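Against the matching set

23 June 2020

Sixteen-piece sets, all one color, all one shape. I don't get it. Bought one from Skoris when we moved to Bistby, paid 329 for it, and within 10 months half was chipped and the line was discontinued. Then what? You own eight white somethings and a hole in the cupboard.

Mixed dishes are better. Cheaper too, and they look like somebody eats there. A teal plate, a white bowl, a mug in a green so pale it's nearly not green. Stack them up and they get along fine.

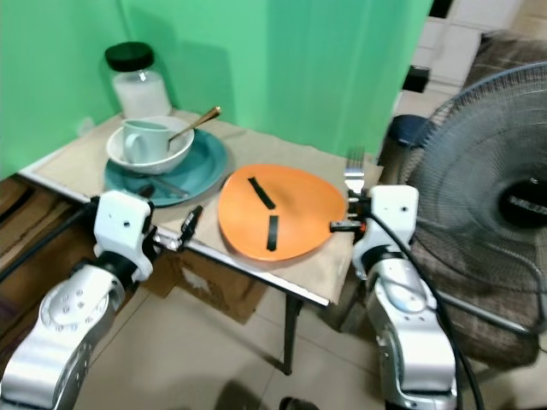
Teal, white, mint, and the orange plate on its own in the middle.

People tell me it looks messy. Messy is a sink full of pans. Three colors in a stack isnt messy, it's a stack. And a gold spoon with a silver fork, so what. My grandmother would of fainted, but she ironed napkins.

The shape thing I'll half give them. Plates that aren't quite round are a pain to store, they slide around and never sit flat on a round one. Still want them.

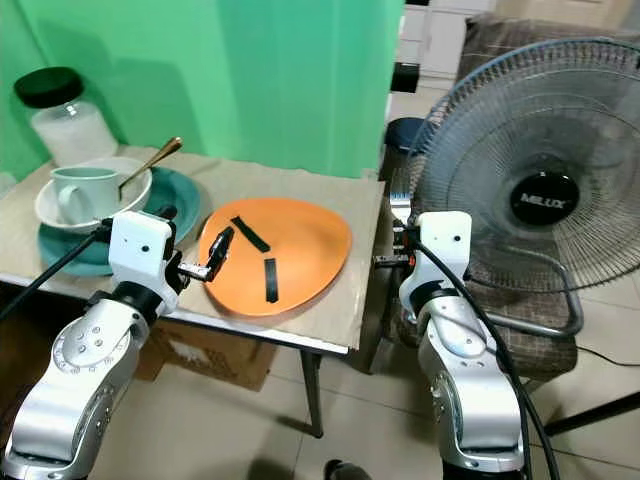 Storage is where the matching people win, fine. Vik sells a nice rack for identical plates and mine would never fit it. I put big at the bottom, bowl next, mug in the bowl. Takes up one corner. Done.

So go to Mumley, the secondhand place, in November when everyone clears out before the holidays. Buy one of each. Break one, buy another one. No set to ruin.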